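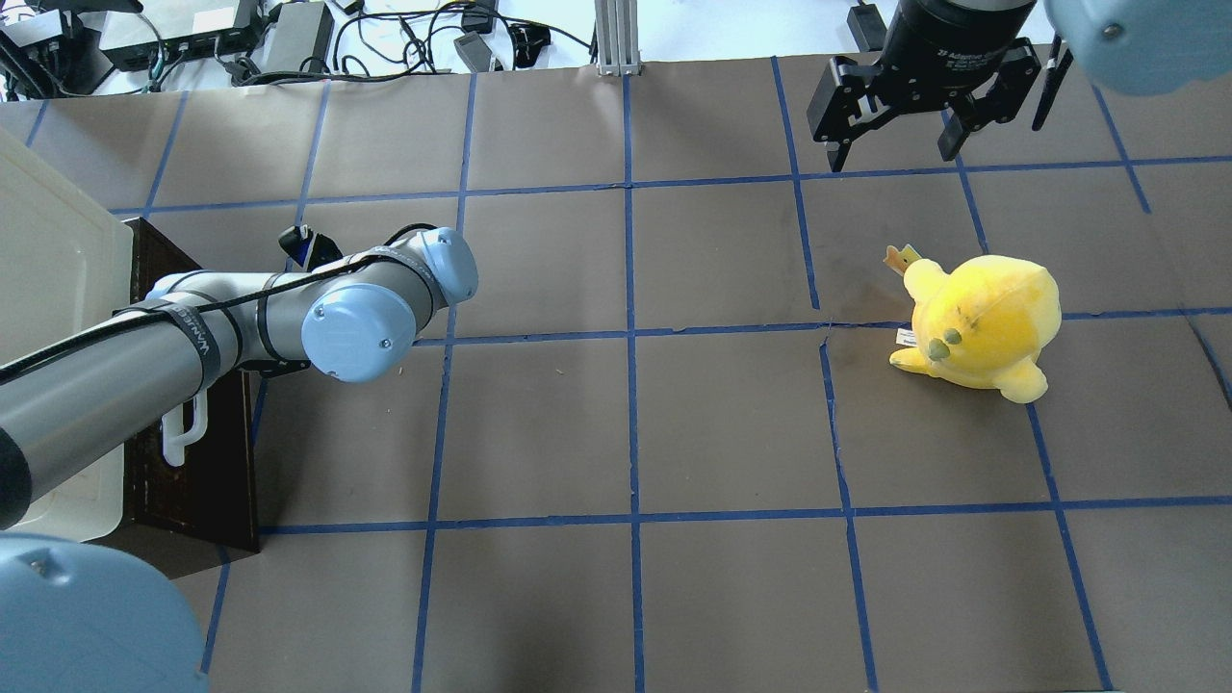

The stop came on pick 651. The right arm at Clatico's test bench had closed on a soft toy, lifted it a few inches and frozen. The left arm, which should have frozen with it, kept going.

It traveled for 2 seconds before an operator hit the red button. Nothing was broken and no one was hurt. The elbow of the left arm finished a hand's width from where the operator had been leaning in to reset the toy.

"A small event," says Muthu Venkataraman, who runs the bench. "I wrote it up as a big one."

Clatico sorts returned goods for online stores, and plush toys are among the hardest items it handles. They squash, they roll, and a sewn-in tag can catch on a fingertip. The company had bought a two-arm control package called Tendar to let a pair of arms share one table. Tendar divides the table into cells and gives each cell to one arm at a time. When one arm faults, both are supposed to hold.

In March the team had moved the arms to a new table and changed the network wiring. The stop signal between the two controllers used to have its own cable. After the move it shared a line with the camera traffic. Most of the time the message got through in well under 300 milliseconds, the limit set in the software. On pick 651 it was delayed by nearly 2000.

The left controller had a second check that should have caught this. If it heard nothing from its partner, it was meant to stop by itself. That timer had been switched off during setup, when the arms were halting every few minutes, and it stayed off.

Kuvmont, the firm that installed the arms, had listed the timer as active in its handover sheet. Its engineers had copied the line from the sheet for the old table. An outside reviewer from Ekanayake found the mismatch in one afternoon by pulling the network plug and watching what the left arm did. It kept moving.

The fix was cheap. The stop signal is back on its own wire, the timer is on, and the setting now needs a password to change. Operators no longer reach over the table while either arm has power, even if both are standing still.

Clatico restarted the bench in April 2022 at half speed. The plug test is now done at the beginning of each shift, and the person who does it signs the log.

Venkataraman has asked Kuvmont to check its other two-arm sites for the same setting. He was still waiting for the list when we spoke.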